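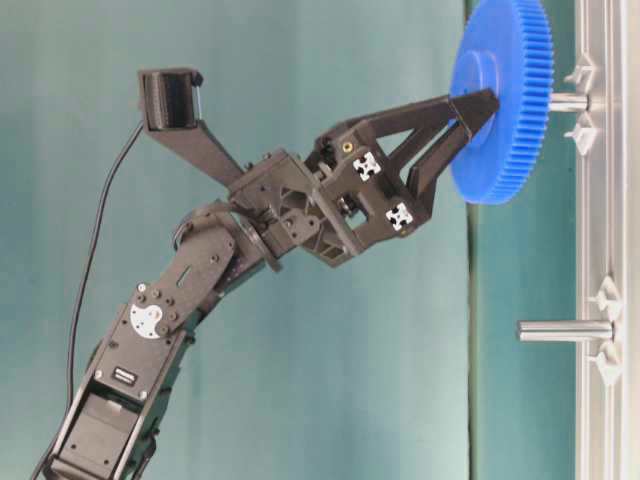 3.2 Putting gears on pegs

Figure 2. The student arm at the upper peg with the large blue gear; the lower peg is empty.

I'll admit we picked this task for our robotics club because it sounded easy. Hugo Chauvin wrote the first version of the motion script in May, and we ran 104 trials with it before changing anything. Most of our misses came from the wrist – a gear tipped by a few degrees just jams on the peg. So we slowed the last 15 mm of travel and let the four newest members retune the grip. They got way more patient with it than I ever was! Section 3.3 has the scores for both versions.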